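Picnic glasses, indoors

The owner of Pellia has sold homewares in Drarkberg for nine years, first from a market table and then from the shop next to the old post office. She came to it from bookkeeping and still does the accounts herself at the back counter, with the radio on. I went in to talk about drinking glasses, which make up a good part of what she sells once the weather warms up.

"People start asking in August," she says. "They've got a deck or a caravan or they've got kids, and they want a wine glass that looks like a wine glass. Before that they don't think about it. I order in winter and hope."

This year she ordered some 300, all with stems. She has sold tumblers as well but found they sat on the shelf. Her view is that anybody can find a tumbler at the supermarket, and a person who walks into a shop like hers has already decided on something a bit more dressed up.

The colours were harder. Her supplier, Altıntaş, offers them by the carton, a single colour in each, and she had to guess how many pinks a small town would want. She guessed low. Pink went first, then the lime green, and the blue has been steady.

"Red I nearly didn't get. I thought it would look like Christmas next to the green. But people mix them up, they don't buy four the same. They say, that one's mine, that one's his, and then you don't get the fight about whose glass it is."

I asked whether anyone still wants clear. She said yes, mostly people buying a gift for someone they don't know well.

The stands came a season later. Customers kept telling her the glasses took up too much room in the cupboard, and that the stems fell over when the door was shut hard. She looked at a couple of wall racks and didn't like having to sell screws with them. What she settled on is a bench stand in gold wire, with a heavy-looking black base and arms for the feet to slot into, so that the glasses hang with the bowls down. 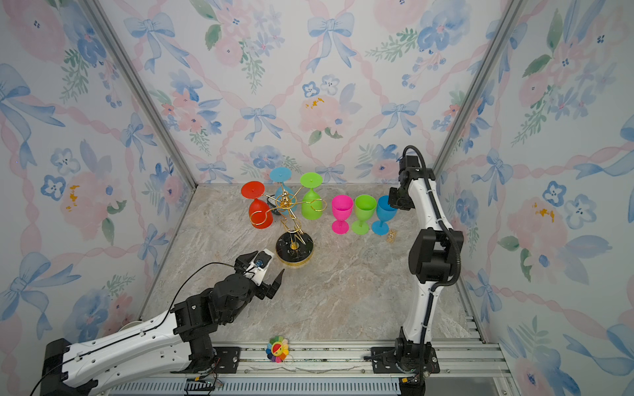

The gold wire stand with red, blue and green glasses hung, and three more glasses upright beside it.

"It's fussy, I know it's fussy," she says. "All those curls. My sister said it looked like something out of our nan's place and I said good, nan had nice things."

There is a knack to loading it. The foot of the glass goes in above the wire and the stem drops between the two sides of the loop. If you come at it from straight above you will be there all day. She tells people to bring the glass in from the side, upside down already, and let it settle before they let go. She also tells them to work around the stand, one on this side and then one opposite, and not to fill up a single side first.

She hasn't had one tip over in the shop. A customer did ring to say hers had gone over on a boat, and they both agreed that a boat was asking a lot of it.

"The other thing is wash them and dry them properly first. If you hang them dripping you get a puddle on the base and then you get a ring. I put that on the little card and people still ring me about the ring."

The card is her own work, typed up and cut with a guillotine. It has the washing instructions on one side and the shop's hours on the other. She wants to redo it with a drawing of how the foot goes in, as customers tend to hold the stand up at the counter and ask her to show them. She doesn't mind showing them, except when there's a line.

She doesn't put the stands out with every arm full. A full one looks finished, she says, and customers are shy of touching it. With a few glasses hung and the others standing next to it, they will pick one up and have a go.

The price is $215 for a stand and a mixed set of glasses, which she admits gets a reaction. The glasses on their own are much less, and she will split a set if somebody only wants two. She won't split the stand from its base, though she has been asked – a man wanted the wire part to hang earrings on for his daughter.

"I said just use the whole thing. He came back and told me it worked fine, she's got necklaces on it as well."

Other things get put next to the glasses and then more or less live there. She likes a clock near the drinks things. The one she favours is the old sort of bedside alarm with black numbers on a white face and a handle over the top, and she sells more of them off the drinks display than she ever did from the bedroom shelf. The gold bear is another. It isn't part of the stand and it has no use. She had tried them along a windowsill with the candles and they were ignored for months. Put with gold wire, they started to sell.

"You can't work it out. A bear on a windowsill is a bear. You put it up in the wire and they say oh, look at him." 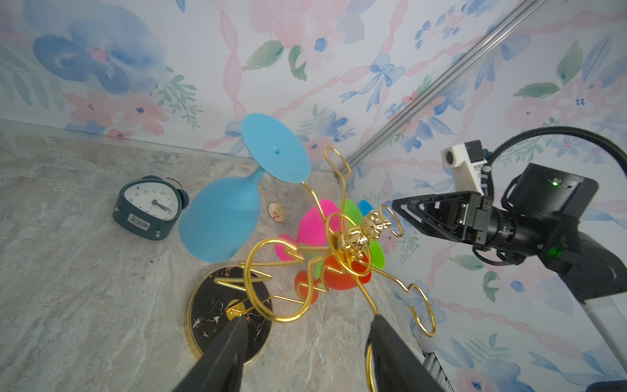

COLOUR AND PATTERN

The wallpaper is the part she gets asked about most, and for the first while she didn't even sell it. It is a Culaline print, blue flowers and pink ones with ribbon running between them, and she used it as a backing because plain white made everything look like a chemist's. Enough people wanted to know where it came from that she now keeps a book of samples under the counter.

Her opinion on pattern is simple. If the things in front are plain shapes in strong colours, the wall can be as busy as it likes. She has tried the same paper behind patterned plates and took it down the same afternoon.

"It was like a headache. You couldn't see a plate. But a bright pink glass, you can see that in front of anything."

For the surface underneath she prefers a marble pattern in a quiet colour. She says grey or beige both do the job and she wouldn't bother with real stone at home unless it was already there. Her own kitchen bench is laminate from when the house was built, and she has no plans for it.

I asked what she would tell somebody with a small kitchen and one free corner. She thought about it for a while and served a customer in the middle.

"Put the stand in the corner, but turn it so you can get to it from the front. Don't jam it against the wall or the back glasses just stay there forever getting dusty. And leave a bit of bench beside it. You need somewhere to put them down when you're taking them off, or they end up lying all over the place."

The dust is a fair point against open storage, and she brings it up herself. Glasses hung bowl down stay cleaner inside, but the feet collect it, and so do the curls in the wire. She goes over the shop stock with a soft paintbrush. At home she runs the stand under the tap every so often and dries it with a tea towel, base and all.

She is less sure about what to order next. Altıntaş has shown her a purple and a smoky brown. The brown, she thinks, is too close to the colour of something left out in the rain, but she has been wrong before and will take a carton. She would also like a shorter stand for people with low cupboards over the bench, and has asked twice.

The new stock is due in the shop on 9th October. Pink will be limited to one carton until the next shipment, and she will put glasses aside for people who phone.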